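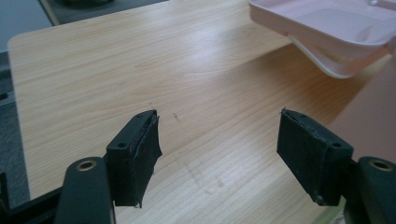

How to clean and care for a laminate table top

A laminate table is easy to live with, but many people clean it in a wrong way for years and then wonder why it looks dull. I worked two years in a furniture shop in Istach, and most of the tables which came back to us had the same few problems. I write down how I do it at home.

What you need

Two soft cloths, a bowl with warm water, washing-up liquid and a little baking soda. I use Pinda cloths, but an old cotton T-shirt is equally good.

Step 1. Remove the dust
Wipe the table with a dry cloth first. If you start with a wet one, the small crumbs and sand are pushed over the surface and can scratch it.

Step 2. Wash
Put a few drops of washing-up liquid in the water. Wring the cloth until it does not drip any more. Wipe along the direction of the printed grain, from one end to the other. Then wipe again with clean water, otherwise a thin film of soap stays and the table feels sticky. 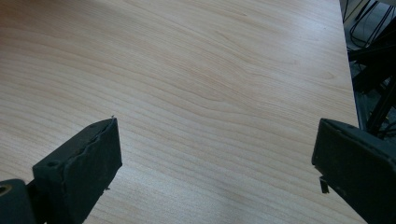
Light laminate with a wavy wood grain.

Step 3. Dry at once
Please do not skip this. The surface itself does not mind water, but the board under it does. When water goes into a joint, the board swells and it will not go back. Take special care at the edges and corners, and at any hole made for cables.

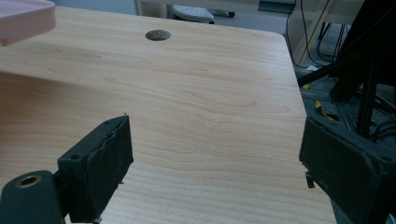 If the edge strip has become loose, dry the place well and leave it overnight before you glue it. Use a thin layer of contact glue, wait as long as the tube says, and press the strip with a wooden block.

Step 4. Stains
For coffee or tea, mix baking soda with water to a soft paste. Leave it on the stain for a few minutes and wipe it off without pressing. For ink you can try a little rubbing alcohol on a cloth – test it first on a place which is not seen, for example the underside of the edge.

What to avoid

Scouring powder, steel wool and steam cleaners. Sandpaper also, even the fine 1000 grit. My colleague Jannik Lenz tried it once on a scratch and the pattern was gone in a moment. Furniture wax is not needed, laminate cannot absorb it and you only get smears.

For small scratches there are repair pencils in wood colours. Choose one shade lighter than the table, as the colour becomes darker when it dries. Fill the scratch, remove the rest with a plastic card and let it harden until the next morning.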